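Clelldale Evening Program
Household Economics, Handout 4: Reading Claims About Storage

Most advice on keeping food at home comes from people who sell containers. Keep that in mind through September.

1. "Keeps produce fresh longer"
Longer than what? A claim like this needs a comparison, and the label almost never gives one. Ask for the temperature, the crop and the day the test was stopped.

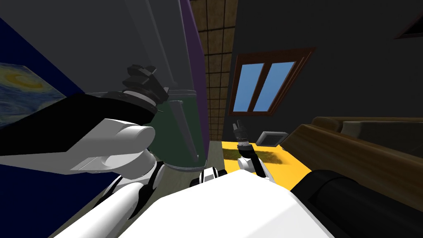
2. "Tested in 53 homes"
The Wastton leaflet says this in large type. It doesn't say who picked the homes, or how many dropped out. If 12 of them quit early, I'd want to know why. Participants got the product free, too, which tends to make people generous.

3. "Saves some 800 dollars a year"
Work backwards. How much food would a household have to throw out now for that to be true? Check the figure against your own trash for 3 weeks before you believe it. Mine came nowhere near.
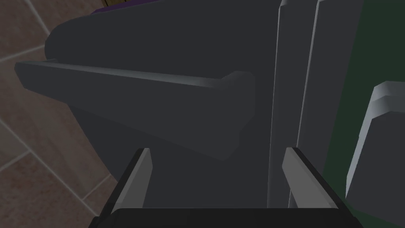 Joar Sjögren

For next time, read the Sarmiento brochure and mark every sentence that could be proved wrong. I expect short lists. Bring your receipts as well, even the embarrassing ones.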